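Kitchen Helper Robots: Getting Your House Ready for a Month's Trial
By Malou Lund
7 March 2023

A good many of you have written in about the Harkham home helper, the one you can now take on a trial month for 248 dollars before deciding whether to spend the full 2,198. I've been going through the planning pictures that come with the trial, and I've picked up a few tips along the way that I'd love to pass on (most of them would do your kitchen good even if you never let a robot through the door!).

Start with one counter
It's tempting to hand over the whole kitchen on the first morning. Please don't! Pick a single stretch of counter and a short job, like putting away the groceries, and let everyone get used to it. My friend Rowena Tan tried to have breakfast, lunches and the dishes all sorted by the end of day 2 and wore herself out writing instructions.

Give everything a little elbow room
A gripper wants space on both sides of whatever it's picking up, much as your own hand does. Bread and fruit pushed up together make a harder pick than a head of lettuce sitting by itself, so spread the shopping out when you unpack. Phones are the other thing. They do love to end up in among the bowls and spoons, and I'd move mine to a drawer before pressing start.
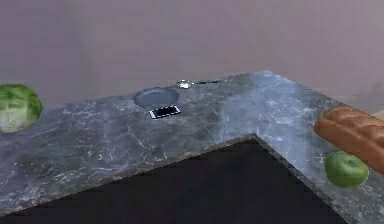 Mind the inside corner
If your counter turns a corner, keep the small things out of the back of it. It's a long reach for anybody, and a shiny spoon lying close to the wall is easy to miss against busy stone. A shallow tray nearer the front works beautifully.

Walk the route before the robot does
Go from the kitchen to wherever the helper will be parked, slowly, looking down the whole way. You want to notice where tile changes to wood, where a column or a wall end narrows the view, and any little dark bits lying on the floor. Pick those up, whatever they are, and sweep while you're at it.
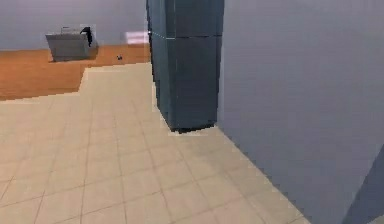
Keep your labels plain
You'll be asked to name your places and belongings when you set up. Use the words your family really says. "Bread spot" is fine. Cauã Quintana wrote to tell me he'd given his shelves proper numbered codes, and then had to go and look them up each time he wanted a bowl.

Is the trial worth the money?
For a busy household, I think so, as long as you've set aside an afternoon for tidying first. I'd like a longer trial for the price, and the setup booklet could use bigger print. Bookings for May are open now, and if you do sign up, write and tell me which job you gave it first.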